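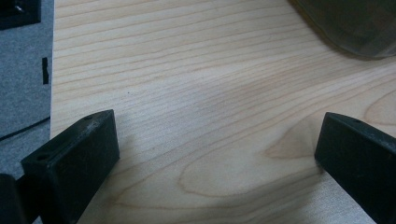
Up at 5:15 for the morning sitting. Managed 50 minutes before my left knee gave out and I had to move to the chair. Said the mantra on the beads after that, three rounds, and lost my place in the second one. Started it over.

Rain most of the day at Trallwood. The talk was on surrender and what it asks of a householder. I have heard it put better, but one part stayed with me: offer the work before you begin it, when you still don't know how it will come out. I usually remember at the end, if I remember at all.

Lunch was rice, dal and some kind of squash. Washed pots for an hour in silence. I was irritable for the first half — the water kept running cold and the rack was full — and then less so. Tried offering it, as the talk said. Can't say I felt anything in particular.

Read chapter twelve again this afternoon, slowly, in the old translation. 15 pages of commentary on one verse about being the same in praise and blame. I copied the verse into the back of this book.

I am 62 and have kept some form of practice since college, with long gaps. It used to bother me that I had so little to show for it. Tonight it bothers me less. Evening chanting went on late and my voice is gone.

Two more days, then the bus home. Must ask at the office about the July retreat before I leave.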